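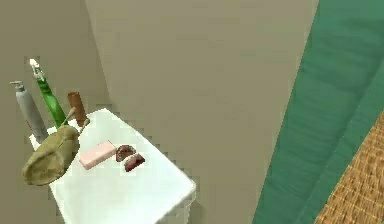 Bathroom counters are the first stop on the monthly round for the Wanik housekeeping unit at Willodden, and they take the longest. The unit picks up, wipes and puts back, and the attendant who used to do all three now sets the order of work and signs for the result. A sponge hanging over the left edge of a counter, in front of the bottles, has to be dealt with before anything behind it, and a bar of soap out in the open middle of the top is a separate pick. Inspectors should check that the task list says so before the run is started.

Housekeeping automation round, November
Filled in by: floor lead and one attendant
Applies to: rooms rehearsed on screen first, then released to the unit
Time allowed: 45 minutes

Section A. Before the run

1. Task list for the room is on the tablet and matches the room type.
Result: OK
Comment: Two older lists still use the Begović room names. Please stop using those. The new names are on the sheet inside the linen room door.

2. Attendant on shift has been signed off on the stop button and the remote stop.
Result: OK
Comment: Sign-off for the new starter was done the same morning. It should be done the day before.

3. Bottles with trigger sprays are marked "hold upright" in the task list.
Result: Needs action
Comment: Marked for kitchens, missing for bathrooms. Attendants have been adding it by hand each time, and that adds to their prep. Floor lead to fix it in the master list.

4. Floor mats flat, curtains hanging clear of the route.
Result: OK

5. Guest or resident told that the unit will be working, and what time.
Result: OK
Comment: Door cards are running low.

Section B. Shelves and open cabinets

6. Attendant stands on the open side of the cabinet, outside the reach line, while the gripper is working.
Result: Needs action
Comment: People still lean in to help when it slows down at a shelf. It is a hard habit to lose after years of doing the shelves yourself. Remind everyone at handover that a slow gripper is not a fault.

7. Small items deep in a dark compartment are on the "ask first" setting.
Result: OK
Comment: The ask comes through to the tablet with a buzz. It can't be heard over the laundry carts, so keep the tablet on you.

8. Gripper fingers and casing checked for damage before shelf work.
Result: OK
Comment: Checked with the unit parked and the power off. Write the time in the log as well as the initials.

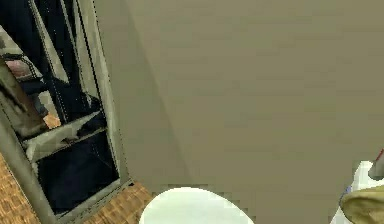

Who is responsible if the unit puts something back on the wrong shelf?

The floor lead is. The attendant reports it on the tablet and moves the item if it can be reached safely, and the report does not count against the attendant's own room score. Before the change, a misplaced item was marked down against whoever cleaned the room, and several people asked for that to be put in writing. It is now in the staff rules, under room checks.

9. Reports from the last round have been answered.
Result: Needs action
Comment: 4 are still open, all of them about shelves. Answers are due within the week. If people get no answer they stop reporting.

10. Shelf tasks are shared out across the shift.
Result: OK
Comment: Watching the unit is tiring in its own way. Swap after each room where there are enough people to do it.

Section C. Cabinet tops and display items

11. Ornaments and figures on stands are set to "wipe around" unless the floor lead has cleared them for lifting.
Result: OK
Comment: Includes figures on a flat base. The base is easily taken for part of the cabinet top, so mark the edge of it in the room plan.

12. Thin upright items such as candlesticks are done by hand.
Result: OK
Comment: Stays a hand job for now. Please don't let the tablet talk you out of it.

13. Tall furniture, clocks included, is on the no-contact list.
Result: OK

14. Hand jobs are given their own minutes on the rota.
Result: Needs action
Comment: See below.
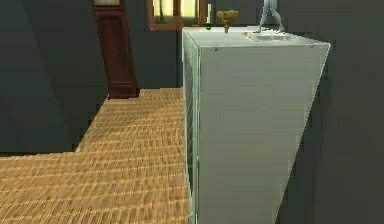 One attendant wrote on the back of the last sheet that the hand jobs used to be part of the room and now feel like leftovers, squeezed in while the unit moves to the next door. The same note said the bending and reaching is much less than it was, and that nobody on the shift wants to go back to doing all the low shelves. Both points were passed to the rota meeting. Starting next month, hand jobs get a line of their own.

Section D. After the run

15. Unit parked, wheels locked, charging lead off the walkway.
Result: OK

16. Cloths changed between bathroom and living room.
Result: OK
Comment: Used cloths go in the lidded bin by the service elevator. The open cart is for bed linen.

17. Attendant has walked the room and signed.
Result: OK
Comment: The walk is required even when the tablet shows all green.

18. Stops and near misses logged, including ones that came to nothing.
Result: OK

19. Copy of this sheet sent to Unurside for the service file.
Result: Pending
Comment: Waiting on items 3, 6, 9 and 14. Send it once the floor lead has initialed all of them.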